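Lead pay vs. senior IC pay: separate bands or one band with a stipend?
Compensation & Job Structure board

bandwidth_hr
We are 168 people, two sites (Pikdale and Dendale). Team leads are currently in their own salary band, one step above senior individual contributor. The proposal on my desk removes the lead band and puts leads in the senior band with a monthly stipend of 1695 while they hold the role. Stipend stops when the role stops. Has anyone run this for more than one review cycle? I am mainly interested in what happens when someone steps down.

tolland_k
Ran it for four years at a distributor. Stepping down was much easier. No demotion letter, no change of grade, one payroll line removed. Two leads went back to IC work in the first year and both stayed with the company. Under the old bands they would have left.

mjr_payroll
Check how the stipend interacts with overtime before you do anything. If any of your leads are non-exempt, a fixed monthly stipend for duties normally goes into the regular rate. We missed that and had to recompute back pay for two quarters.

bandwidth_hr
All leads are exempt except in the Dendale packing area. I will raise it with payroll. Thanks.

Dorian Joly
I disagree with the stipend model in general. It tells people that managing is an add-on to the real job. If you expect a lead to spend half the week on scheduling, one-on-ones and reviews, then the job has changed and the grade should change with it. We had the stipend at Falton and leads treated the people work as the part to drop when things got busy. Moved to a separate band in November and completion of one-on-ones went up.

tolland_k
Did the band change do that, or did somebody start tracking one-on-ones at the same time?

Dorian Joly
Both started in the same month. I can't separate them.

tolland_k
Then I would not put it down to the band.

quietledger
Side question on the packing area, because we have the same mix of exempt and non-exempt leads. Do your hourly leads do station setup as part of lead duties, or is that in the packer job description? It matters for how you write the stipend. Ours has setup on the lead sheet, baskets at the packing table included. 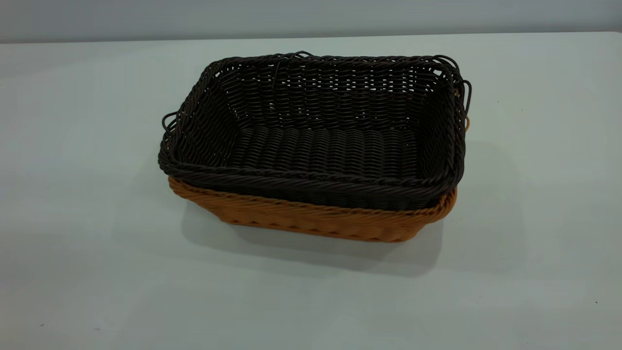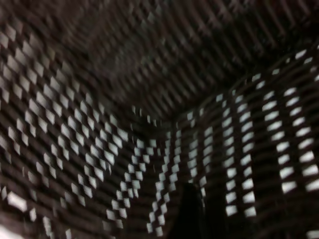
Dark woven basket, outside (first) and inside (second).

bandwidth_hr
Setup is in the packer description here. The lead sheet has shift assignment, absence cover, training sign-off and first-step discipline.

quietledger
That is cleaner than ours. I would keep setup off the lead sheet. Once it is on there, people argue that anyone who does it should get the stipend.

Misaki Sakamoto
We have used the stipend at Hosoda for two review cycles. Points that needed to be in the policy and were missing from our first draft:
Whether the stipend counts toward the bonus base. Ours does not.
Whether it is paid during leave. Ours is paid for the first 30 days, then passes to the acting lead.
Notice period for ending it. Ours is one full pay period, either side.
Whether merit increases are calculated with or without it. Without.
The last one caused the most complaints. Long-serving leads saw their raise percentage applied to a smaller number and read it as a cut.

mjr_payroll
Also decide what happens to the people already in the lead band. If you move them down to senior band plus stipend, some will be over the senior maximum. Freeze, or grandfather?

bandwidth_hr
Four of them would be over. Current plan is to hold base where it is and pay the stipend on top, with no merit increase until the band catches up.

Dorian Joly
So your most experienced leads get no raise for an unknown number of years. I would expect to lose at least one.

Misaki Sakamoto
I agree with Dorian on this part, though I still prefer the stipend. Pay the merit amount as a lump sum while they are over the maximum. It costs the same in the year and does not compound.

bandwidth_hr
Lump sum is a reasonable option and I had not costed it. I will run both versions and post the difference when the draft is finished.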